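Simulated arm presses off to one side of the button, how do I set the base and tool frames properly?

elthorpe_bench

Hi all, I've been stuck on the same thing since June and I'm hoping somebody has been through it. I look after a small simulated press cell for an evening class in Elthorpe. It runs in Edar, the arm is the black Jivetti model bolted to a square white plate on a beige table, and the job is supposed to be simple: move over a button, go down, press, come back up. There's also a little off-white cube that later becomes a pick and place job, but forget that for now.

The trouble is that the gripper comes down off center. I ran a batch of 88 presses overnight and 41 of them didn't register. Sometimes the tip catches the corner of the cap, sometimes it goes down on the gray base and the arm just leans there until the timeout. If I type in a correction by hand the blue button gets better and the red one gets worse. I've already reloaded the gripper file (twice!), checked that the button positions in the scene file match what the panel says, and slowed the descent way down. Same result slow or fast.

One thing that may matter: the mounting plate isn't lined up with the table edges. The scene came like that and I'd like to keep it, the lesson scripts all use those positions. Do I need to tell the arm about the angle somewhere, or does Edar work it out from the plate? And do I fix the base first or the tool first? My start pose for a blue press looks like so:
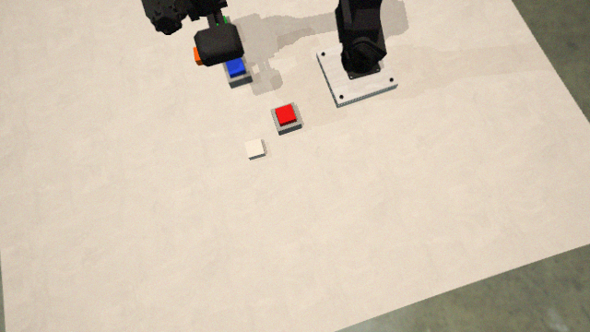 Tymofii Koval

Base first, then tool. If you do it the other way around you end up hiding a base error inside the tool numbers, and it sounds like you're already doing a bit of that with your hand correction.

The clue is in what you wrote about one button getting better while the other gets worse. If the tool offset was wrong and the wrist kept the same angle, both buttons would be off by the same amount in the same direction, and one correction would fix both. When the miss changes depending on where you are on the table, the usual suspect is rotation. I'd bet your base frame is still square to the table while the arm is bolted down at the plate's angle. And no, Edar doesn't read it off the plate. The plate is only a shape to it, you could swap it for a teapot and the arm wouldn't care.

What I do on my own cells:

Open the scene tree and look at what the arm is attached to. It should be a child of the plate, not of the table. If it's a child of the table, write down the world pose, re-parent it, and check that the pose hasn't jumped.

Then set the base frame from the plate, rotation included. Type the value, don't drag it with the mouse. Mouse dragging snaps to whole degrees and you will be chasing that forever.

Zero out your hand correction. Really zero, in the script as well as the panel – people forget the script.

Now jog to the middle of each cap at a safe height and write down the miss at both. They should agree with each other now. They don't have to be zero yet! If they agree, what's left is the tool, and you can go on to that. If they don't, stop and look at the rotation again, the sign is easy to flip.

Don't touch the descent speed while you're at this. Put it back where it was so you aren't changing two things.

elthorpe_bench

You were right about the parent, it was hanging off the table. I re-parented it, typed the angle in from the plate, got the sign wrong (of course), fixed the sign, and now the two misses match. Both are 5 mm off, same direction, which I have to say was a lovely thing to see after all this time.

So now the tool. I've gone back to the red button and I'm holding the gripper low over bare table, up and to the left of it, so I can compare the tip reading with the tabletop before I move across. The panel gives me a tip height that's too high for where the tip is. It says I have loads of room and I can see from the shadow that I don't. Is the height part of the same problem, or have I got a second one? I don't want to drive the thing into the table finding out.
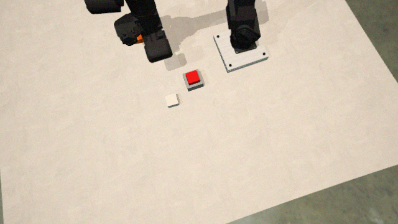 Kravchuk

Same problem, I'd say. Check which point your tool frame is on. The gripper file I got with my Jivetti had the frame at the wrist flange and a separate one for the tip that wasn't switched on by default. With the wrong one picked you get a height that's too big, and a sideways miss too if the gripper is tilted even a little. In Edar it's the dropdown under the joint sliders. Pick the tip one, save, reload the scene. It doesn't take effect until you reload, which cost me a whole evening.

Also turn contact display on if it's off. Shadows are OK for a rough idea but depending on where your light is they can sit quite a way from the tip.

Tymofii Koval

Agree with Kravchuk, and if the dropdown is already right, do a quick pivot check. Pick a point just above the table, bring the tip to it, then come at the same point from 3 different wrist angles and write down the tip position each time. If the numbers stay put, the tool is good. If they wander, the tool offset is off and the wandering tells you which way.

When it's all done save the base and tool frames in their own file and load that from the lesson scripts. Otherwise the next student who resets the scene puts your arm straight back on the table frame and you'll be here again.

elthorpe_bench

It was the dropdown. I had it on the flange. Reloaded, and the height is sensible and the sideways miss is gone on both buttons as far as I can tell. I'll still do the pivot check and then run another overnight batch before I let the class at it. Thanks both. The frames file is a good idea, I'm doing that tonight – does it need to load before or after the gripper?

Tymofii Koval

After. The gripper file overwrites the tool frame when it loads.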